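Skundham folding trestle, 20 kg

The Skundham is a steel-legged trestle for stalls, workshops and village halls. Sold in pairs, it takes a top up to 9 cm deep between the end stops. Each leg locks with a pin - check both pins before loading.

Finish: grey powder coat. Guarantee: five years on the frame.

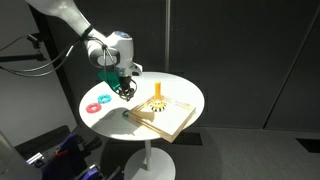
Limembridge Hire and Sales - Furniture Department

Pairs are kept in stock at Limembridge. Orders of 20 pairs or more go out from the Sarnulero depot and need a June or later delivery slot. Spare pins are sold singly. For trade prices ask for Siobhán Ó Súilleabháin.

Page updated August 2025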